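How to Map a Ceiling Before You Replace the Lights

By Loretta Thibodeaux
Filed under: Workrooms and Shared Spaces

Replacing old fluorescent fixtures in a large room goes faster when you have a drawing of the ceiling first. The drawing doesn't need to be pretty. It needs to show where the lights are, what else is up there, and how high everything is. An electrician can quote from it, and you can use it to decide which lights you want to keep in the same place.

These steps are for a single room with a mix of ceiling heights, like an old shop floor, a church hall, or a school workroom. Plan on 45 minutes for the drawing if you have a helper. This page covers measuring and planning only. Wiring is a job for a licensed electrician.

What you need

Graph paper, quarter-inch squares
A pencil and a red pen
A tape measure, 25 feet or longer
A laser distance meter (optional, but much easier for heights)
Painter's tape
A clipboard
A phone for reference photos

Step 1. Draw the floor

Measure the length and width of the room at floor level and draw the outline on the graph paper. One square per foot works for most rooms. If the room won't fit on one sheet, tape two together. Don't change the scale halfway through. I did that at Prendesgate and had to redraw the whole north end.

Mark the doors, the windows, and the wall switches. Write the number of gangs next to each switch. If there is paneling or built-in shelving, put a dashed line along that part of the wall.

Pick one corner as your starting corner and write a zero there. All of your measurements will come from that corner.

Step 2. Mark the changes in height

Look for any place where the ceiling steps up or down. A lot of older rooms have a high section with open structure and a lower section that was added later. Draw the edge between them as a heavy line.

Measure the height of each section. Set the laser meter on the floor, point it straight up, and take three readings a few feet apart. Write down the lowest. If you only have a tape, hold the end against the ceiling with a painter's pole and have the helper read it at the floor.

Beams get their own measurement. The height that matters is the bottom of the beam.

Step 3. Plot the lights

Stand directly under the first fixture. Put an X of painter's tape on the floor under its center. Do the same for the others, then measure from your zero corner to each X, along one wall and then the other. Drawing them all at the end is quicker than going back and forth.

Draw each fixture as a rectangle with the long side pointing the right way. Direction is easy to get wrong on paper, so check it twice. Number the fixtures in red, starting with the one closest to zero.

Next to each number, write:

Length and width of the fixture
How it is mounted (flush, recessed, or hanging)
Whether it has a lens or bare tubes
Working, flickering, or out

You can usually tell the standard sizes from the floor. A four-foot fixture takes tubes marked 48 inches, and a two-by-four troffer fills one full tile in a drop ceiling. If you can't tell, write a question mark.

Step 4. Find out which switch runs what

Turn everything on. Then turn off one switch at a time and note which numbers go dark. I write the switch letter inside the rectangle: A, B, C, and so on. If a fixture stays on with every switch off, it may be a night light or on an emergency circuit. Circle it and ask the electrician about it.

Do this step when the people using the room can spare the light for a few minutes. Ask first. Anybody running a saw or carrying something heavy needs to stop until you're done.

Step 5. Add everything that isn't a light

New fixtures get moved a foot this way or that, and the crew needs to know what is in the way. Go around the ceiling one more time and plot:

Smoke detectors
Sprinkler heads
Pipes and conduit, with arrows showing the direction they run
Vents and returns
Speakers, sensors, projectors, and anything else that hangs down
Exit signs

Use simple symbols and put a key in the corner of the sheet. A circle with an S is fine for a smoke detector. If you don't know what something is, draw a small box and write "unknown." Don't guess at what is inside a pipe.

Conduit that runs at an angle is worth drawing carefully. Mark where it starts and where it ends, and connect the two points with a ruler. Drawing it by eye almost always puts it in the wrong place.

Smoke detectors and sprinklers stay where they are unless whoever is responsible for the fire system says otherwise. Lights can't block them. Your local code has the spacing rules, and the electrician will know them.

Step 6. Take reference photos

Stand with your back to a wall and aim up enough to get mostly ceiling. Take one from each corner and one from the middle of each long wall. Leave the lights on for one set and turn them off for a second set. Lit tubes tend to wash out the ceiling right next to them, and the second set will show you the mounting.

Write the photo number on your drawing with an arrow for the direction you were facing.
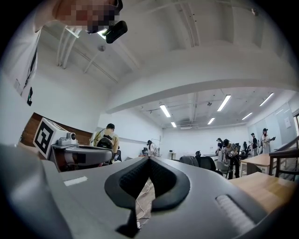 High beamed ceiling with exposed pipes; the fluorescent lights are on the lower section farther back.

In a room with two heights, photograph the lower section from the high side. You get the lights and the edge of the step together, and the drawing is easier to check against it later.

Step 7. Check the drawing

Give the sheet to someone who didn't help draw it. Have them walk the room and find each numbered fixture. Desmond Haddad checked mine and found a vent I had drawn on the wrong side of a beam. Fix mistakes in red so the changes are easy to see.

Then make two copies. Keep the original.

Getting a quote from your drawing

Send the drawing and the photos together. List the ceiling heights in the message as well, along with whether you want new fixtures in the old positions or a new layout. Say when the room is free.

For the Prendesgate job we had two prices. The first was $449 for parts only, using Heker flat panels in the existing spots. Labor was separate, roughly $125 per fixture, and that included hauling off the old tubes. Your numbers will depend on where you live and how high the ceiling is. Anything that needs a lift will cost more.

Ask for the color temperature in writing. We chose 4000K for the work tables. Two panels came as 5000K and had to go back.

Old tubes and ballasts

Fluorescent tubes contain mercury and shouldn't go in the regular trash. Check with your county for a drop-off site. Keep them in the boxes the new parts came in, standing up, away from foot traffic. Older ballasts may contain PCBs. If the label doesn't say "No PCBs," leave the ballast alone and let the electrician handle it.

Tape the finished drawing inside the door of the electrical panel, and write the month and year of the work on it.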